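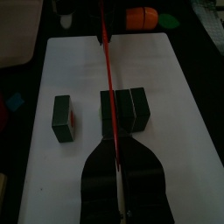
Nuanchan Chaimongkol wrote in July that the earlier edition of this guide had her put the cubes out first and then slide the board underneath them, and asked whether the two steps could be swapped. They have been. The order given in 4.1 and 4.2 replaces the order in all earlier editions.

4 Setting up the board and cubes

This section covers the Dreva board and cube set used on a table, together with the small containers kept at the back of the table. Storage of the complete set in the Nosholm case is covered in Section 6.

Before you start

Clear the table and wipe it with a dry cloth. A dark, matte tabletop gives the best contrast with the white board. On a light table, use the dark mat supplied with the set.

The board measures 572 mm by 304 mm. Allow a hand's width of free table on each side of it, and more at the back if the containers are to stand there.

CAUTION: Do not set up on a glass table. Cubes dropped on glass can chip it.

4.1 Placing the board

1. Hold the board by its long sides and lower it flat onto the table, white face up.

2. Turn it to suit the activity. Lengthwise (a short end toward the user) is used for lining up and grouping. Crosswise is used for side-by-side sorting.

3. Press lightly on each corner. If a corner rocks, lift the board and check for grit underneath.

4. Slide the board into its final position now. It should not be moved once cubes are on it.

NOTE: Glare from a ceiling light can make the white face hard to look at. Move the lamp or lower the light level. Turning the board does not usually help.

4.2 Placing the cubes

1. Tip the cubes out of their bag onto the table beside the board. Do not tip them directly onto the board.

2. Check each cube for chips and loose paint. Put damaged cubes aside and see Section 8 for replacements.

3. Place two cubes on the board with their side faces touching. This is the starting pair. Push them together until only a thin seam shows.

4. Place a single cube to the left of the pair. Leave a clear stretch of board between them. The single cube does not have to be square to the pair.

5. Add the remaining cubes as the activity sheet requires.

NOTE: In low light the darker cube colors are difficult to tell apart. Sort by color before dimming the room.

CAUTION: Small cubes are a choking hazard. Keep the set away from children under three.

4.3 Placing the containers

Containers are optional. Any light household items of a similar size can be used in place of the ones sold with the set.

1. Stand the containers in a row along the back of the table, behind the board. Leave a gap between the row and the board.

2. Put the scoop bowl at the left with its handle toward the front, so that it can be picked up without reaching over the other items.

3. Put the slotted wooden box next to it, slot facing forward. Nothing should be stacked on its flat top while the set is in use.
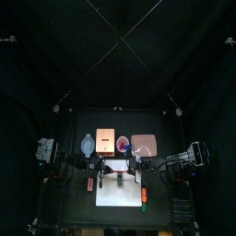
4. Put the cup to the right of the box. Brushes and markers go in the cup. If a long one makes the cup lean, lay it on the table instead.

5. Lay the tray at the right end of the row. It takes loose items and anything transparent that would be easy to lose on the tabletop.

Where there is no room for the full row, leave out the tray first, then the bowl.

4.4 Cleaning

Wipe the board with a damp cloth after use and dry it at once. Marker comes off with Haltel board cleaner or a drop of dish soap. Abrasive pads will dull the surface permanently.

Wipe the cubes one at a time. Do not soak them.

The wooden box is to be dusted only. Water that gets into the slot is slow to dry and can swell the wood.

4.5 Common problems

Cubes slide when the board is touched: the board is greasy. Clean as in 4.4.

The pair will not close up: a face is dirty or chipped. Turn one cube to a different face and try again.

The board has a slight bow: lay it face down overnight under an even weight. If the bow remains, contact MacLeish for an exchange.

Section 4 revised September 23, 2022.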